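3.2 Play materials and table arrangement

The second activity in our set is the fish-scooping game, which we call the Plarnuter task in the rest of the paper. We selected it because the children in the earlier interviews spoke of water play more often than of any other table game. It also joins three things we wanted to study together: a tool with a long handle, objects that move when the water moves, and a place where each object should finally go.

All materials are of the cheap kind sold for bath and beach play. They were bought in Lomham in October, before the pilot, and no piece was specially made for the study. The complete set consists of a blue tub, a lime-green bucket, a pink bucket, a small hand net with a round blue rim and a mesh, and toy fish in green and pink. The two bucket colors were chosen to match the fish, so that the sorting rule can be understood without any reading. In the basic version the player takes a fish out of the water with the net and empties the net over the bucket of the same color. In the free version there is no rule about color, and the player may use the buckets as he or she likes.

The tub is placed in the middle of a white table, and the buckets stand close to it. We tested several distances between the tub and the buckets in the pilot. When the distance was long, more water was dripped on the table and players began to hurry. For this reason we kept the buckets near, although this makes the carrying part of the game shorter than we first planned. The tub has to be stable but also shallow enough that a fish can be followed with the net to the wall. With a deep container the fish escaped under the rim of the net too easily, and players of all levels lost interest after 5 minutes.
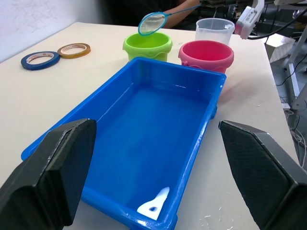
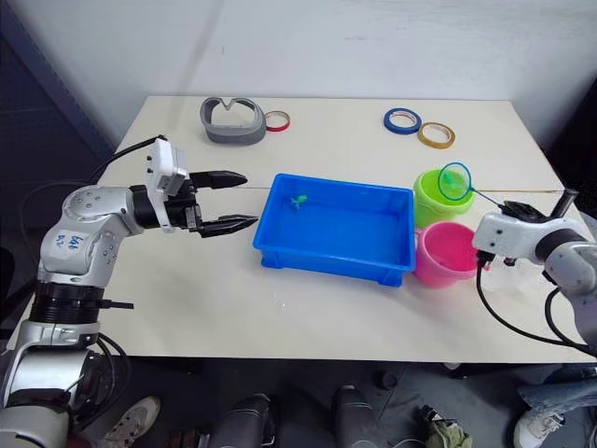
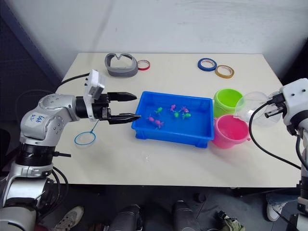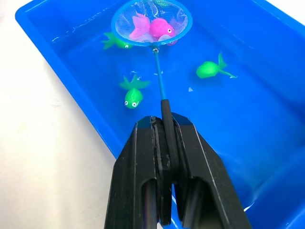 Figure 3. Materials of the fish-scooping game at different moments, with the blue container and the small net.

The number of fish in the tub changes the character of the game strongly. With only one fish the player must chase it, and every movement of the net pushes water that also pushes the fish. With many fish the net meets one almost anywhere, but then a second fish of the wrong color can enter the mesh together with the wanted one. We consider this mixed catch the most interesting event of the activity – it forces the player to decide whether to go back or to continue to the bucket. In our coding scheme, which follows the Nestix categories with small changes, a mixed catch is therefore marked separately from a missed catch.

The net itself needs a short comment. Its rim is round, and a fish that lies against the straight wall of the tub can not be reached completely from above. Experienced players solve this by moving the fish first to open water, or by sliding the rim along the wall. Beginners usually press the net down on top of the fish, and the fish goes out at the side. We did not give any instruction on this point.

Each round ended when the tub held no more fish, or after 20 minutes. In total 72 rounds were completed. Between rounds the table was wiped and the fish were returned to the water by hand, without a fixed pattern. We noticed that the amount of water was slowly reduced during a day, as the mesh carries a little of it to the buckets each time, and from the second day we filled the tub again before every round. The effect of the water level on the number of missed catches is discussed in Section 4.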